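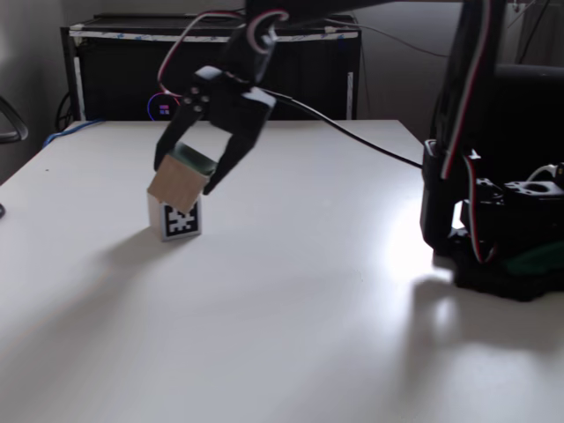
Looking After Military Keepsakes at Home

Most service items that come down through a family arrive in a shoebox, a duffel bag or the bottom drawer of a dresser. A few simple habits will keep them in good shape.

Before you clean anything

Write down what you know. Put the name, unit and dates on a sheet of acid-free paper in pencil and keep it with the item. If an older relative is still around to ask, do that first. Photograph both sides of everything, including the backs of pins and the labels inside jackets.

Then wash and dry your hands. Cotton gloves are fine for metal, but they snag on embroidery and make it easy to drop things. Use snug nitrile gloves for patches and paper.

Medals and badges

Leave the tarnish alone unless it is flaking. Metal polish takes off a little of the surface each time, and on plated badges it will go through to the base metal. Dust with a soft, dry artist's brush. If a medal is sticky, take the ribbon off and wipe the metal with a barely damp cloth, then dry it right away. Do not dip enameled pieces in water.

Ribbons should not be washed. The dyes run, red worst of all. If a ribbon is too worn to hold the medal, mount the medal on a replacement and store the original flat in an envelope beside it.

Wool uniforms

Moths are the main problem. Check under the collar, inside the cuffs and along the pocket flaps. If you find holes or casings, seal the jacket in a heavy plastic bag, press out the air and put it in a chest freezer for two weeks. Let it come back to room temperature before you open the bag. Take off metal badges first and note where they went.

To clean the surface, lay a piece of nylon window screen over the cloth and vacuum through it on low. Dry cleaning is hard on old linings and can loosen insignia.

Hang a jacket only if the shoulders are sound. Use a wide hanger padded with batting and covered in washed, unbleached muslin. Anything heavy or torn should lie flat in a box, with rolled tissue in the sleeves and along every fold. Refold along new lines each February, or whatever month you will remember.

Letters, discharge papers and photos

Take out staples and paper clips by sliding a strip of thin plastic under them and easing the ends up. Do not use tape on tears. Polyester sleeves are safe; the soft vinyl kind that smells like a shower curtain is not. Make a copy of the discharge papers and keep the original somewhere else.

Framing and display

Ask for UV-filtering glazing and 100 percent cotton mat board. Leave a gap between the glass and the item. Sew or pin things in place through the backing, and skip the glue. Hang the case on an inside wall, away from radiators, bathrooms and afternoon sun.

Where to store it

A closet on the main floor is better than an attic or basement. Keep boxes 4 inches off the floor. Mothballs leave a smell that does not come out and can damage plastic buttons, so leave them at the store.

Updated Jan 2, 2022 by Notburga Schnyder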